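Subject: Re: [dotura-users] how many demos per object for bag picking?
Date: 26 July 2019

> We have 22 demos of a gripper taking things out of a tote and the policy
> still stalls at the rim. Is it worth going on to 1000, or is something
> else wrong? Also, do you re-record when you change the container?

22 is too few for us to say anything. When we started on bags at Dinholm we saw nothing useful until we had a few hundred, and the 1000 we have now is the first set I would trust. I'd look at these before recording more:

- Start poses. If every demo starts from the same place, the arm has never seen how to get over the rim from anywhere else. We move the start by hand each time.
- Pauses. If the operator stops at the rim to think, the policy learns to stop there. Trim those or throw the demo out.
- Failed grasps. Keep them if the operator recovers, and label them. Dotura drops unlabeled failures on export, so check your counts.

On changing the container: yes, we re-record. Tote demos did not carry over to paper for us. Paper sags, and the walls are never in the same place twice. We tape the bag to the table and replace it when it gets too soft – the tape keeps it from sliding but the sides still move.

Our current setup has the carrot, the green foam block and the rope in one bag:
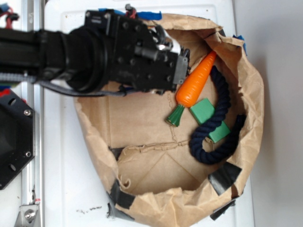 Tralthorpe Manipulation Group, Dinholm site

The rope is the hard one. When it lies over the block, we ask operators to pick the rope first, and we note the order in the task field. We tried leaving the order free and got 2 habits mixed together in the same set.

I can put the Moges config on the list server if you want it. The bag version should be finished by November.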